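**工单 3106｜Villanueva 长条房间｜饮水机不出水 + 白板溜走**

3月5日提的单，两件事我就塞一张单子里了，别嫌我懒哈。

先说白板。就是黑色金属架、底下带轮子的那块高白板，Zetard 的。我一写字它就往后退，写个“周计划”，写到“划”字人已经跟着走出去一步了！轮子的刹车我踩过，踩下去软绵绵的，没有那种“咔”的一声。地是木地板，比较滑，我怀疑跟这个也有关系。

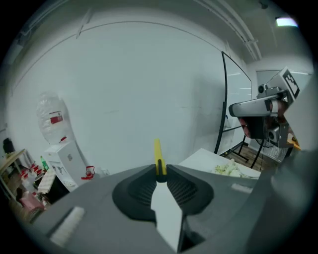
Privodton 服务台：刹车片老化的可能性大，这款白板之前在 3000 号工单里换过一次轮子。麻烦先把刹车踩到底，再用手横着推一下架子，看是一个轮子在转还是都在转。另外请确认房间的形状和大概布局，我们好判断从哪边搬进去方便。

好嘞，推过了，靠门那侧的轮子在转，别的都老老实实的。我先折了张硬纸垫在轮子底下，凑合能用，就是丑了点（而且写到右上角还是会晃）。

房间是长的，东西基本靠边放，换轮子的话在中间那块地上弄就行，走道宽得很。
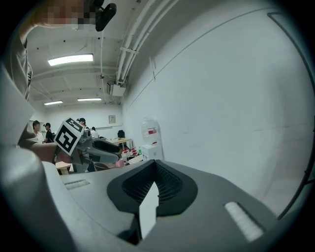 图：长条房间，白墙白顶

再说饮水机，Floltska 的，白色那台。症状是按下去咕噜两声，出来一小股，然后就没了。等一会儿再按，又是一小股。我接一杯水的工夫都够回三条消息了。做过的事情写一下，省得你们再问：

- 断电重启，没用
- 把桶提起来重新坐好，好了半天，又不行了
- 面板闪过一次 97，我没来得及拍，说明书翻遍了也没找着是啥意思
- 出水口拧下来冲过，有一点点水垢，不多

机器还在老地方，靠着白墙，旁边地上那只红提手的大水桶是备用的，你们来试机可以直接拿来用，不用另外带水。
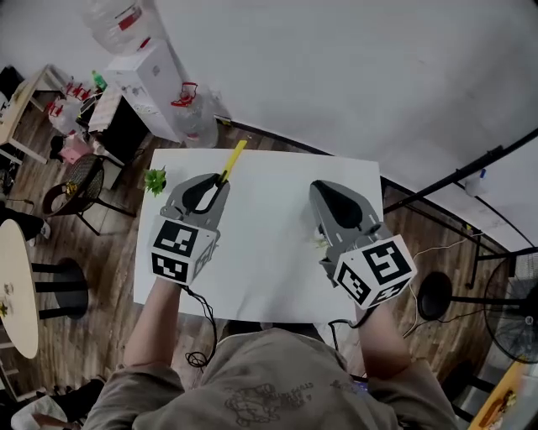

## 后续处理

服务台回话说 97 多半是进水阀的提示，要带配件上门，轮子也一起换，配件报价 200 块以内不用我再走审批，太好了。上门之前饮水机先拔着电，我们去隔壁接水。

工单状态：等配件。白板的硬纸片请保洁的同事先别扔，谢谢！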